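어린이 생활 배움터
옷은 어떻게 개어야 할까요? 스웨터와 니트 이야기
2021년 10월 29일

10월이 되면 아침과 저녁의 공기가 차가워집니다. 여름에 입던 얇은 옷을 넣고 두꺼운 옷을 꺼내는 가정이 많습니다. 이때 자주 꺼내 입게 되는 옷이 스웨터입니다. 이 글에서는 스웨터가 어떤 옷인지, 그리고 어린이가 스스로 스웨터를 개어 보관하려면 어떻게 해야 하는지 알아봅니다.

니트란 무엇인가요?
옷감은 만드는 방법에 따라 크게 직물과 편물로 나눌 수 있습니다. 직물은 가로 실과 세로 실을 서로 엇갈리게 짠 것입니다. 셔츠나 청바지의 천이 여기에 속합니다. 편물은 실로 고리를 만들고, 그 고리에 다시 다른 고리를 걸어 이어 나간 것입니다. 편물을 영어로는 니트(knit)라고 합니다. 고리와 고리 사이에는 작은 틈이 있어서 옷감이 잘 늘어나고, 그 틈에 공기가 머물러 몸을 따뜻하게 해 줍니다.

골이 있는 니트
니트 가운데에는 세로로 줄이 난 것처럼 보이는 옷이 있습니다. 이를 골지 니트라고 부릅니다. 볼록한 줄과 오목한 줄이 번갈아 이어지며, 옆으로 당기면 늘어났다가 놓으면 다시 줄어듭니다. 양말의 목 부분이나 소매 끝을 살펴보면 골지를 쉽게 찾을 수 있습니다. 골이 가는 니트는 얇고 부드러운 느낌을 주며, 골이 굵은 니트는 도톰해 보입니다.
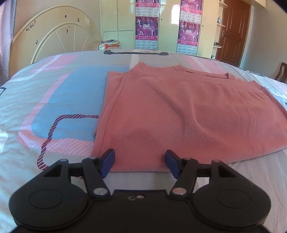 침대 위에 네모나게 개어 놓은 산호색 골지 스웨터

왜 걸지 않고 개어 두나요?
외투나 셔츠는 옷걸이에 걸어 두는 일이 많습니다. 그러나 스웨터를 오랫동안 걸어 두면 옷의 무게 때문에 고리가 아래로 당겨집니다. 그러면 옷의 길이가 늘어나고 어깨 부분이 뾰족하게 튀어나올 수 있습니다. 그래서 스웨터는 개어서 서랍이나 선반에 두는 것이 좋습니다.

스웨터를 개는 순서
먼저 손을 깨끗이 씻고 넓고 평평한 곳을 찾습니다. 침대나 깨끗한 바닥이 알맞습니다.
1. 스웨터의 앞면이 바닥을 향하도록 펼칩니다.
2. 손바닥으로 가운데에서 바깥쪽으로 쓸어 주름을 폅니다. 세게 잡아당기지 않습니다.
3. 한쪽 옆선을 등 가운데 쪽으로 접고, 소매는 아래를 향하도록 내려 접습니다.
4. 반대쪽도 같은 방법으로 접습니다.
5. 밑단을 잡고 목 쪽으로 올려 반으로 접습니다. 서랍이 좁으면 한 번 더 접습니다.
6. 옷을 뒤집어 앞면이 위로 오게 한 다음 모양을 다듬습니다.

처음에는 네모 모양이 조금 비뚤어지거나 잔주름이 남을 수 있습니다. 괜찮습니다. 여러 번 해 보면 양쪽의 너비를 맞추는 일이 점점 쉬워집니다.

보관할 때 지킬 일
입었던 스웨터는 바로 서랍에 넣지 말고 바람이 통하는 곳에 잠시 펼쳐 둡니다. 땀이나 음식물이 묻었다면 어른에게 말씀드려 세탁한 뒤에 보관합니다. 여러 벌을 쌓을 때에는 무겁고 두꺼운 옷을 아래에, 가볍고 얇은 옷을 위에 놓습니다. 서랍을 너무 꽉 채우면 옷이 눌려 주름이 생기므로 손이 들어갈 만큼의 자리를 남겨 둡니다. 방충제는 어린이가 직접 만지지 않고 반드시 어른이 넣도록 합니다.

낱말 풀이
편물: 실의 고리를 이어 만든 옷감
골지: 볼록한 줄과 오목한 줄이 번갈아 나타나는 편물
밑단: 옷의 아래쪽 끝부분
방충제: 벌레가 옷감을 갉아 먹지 못하도록 넣어 두는 약

집에서 해 보기
옷장에서 니트와 셔츠를 한 벌씩 꺼내 옷감을 살짝 당겨 봅시다. 어느 쪽이 더 많이 늘어나는지 공책에 적고, 관찰이 끝나면 니트를 위의 순서대로 개어 제자리에 넣습니다.

글·편집: 포두미스 어린이 생활 배움터 편집실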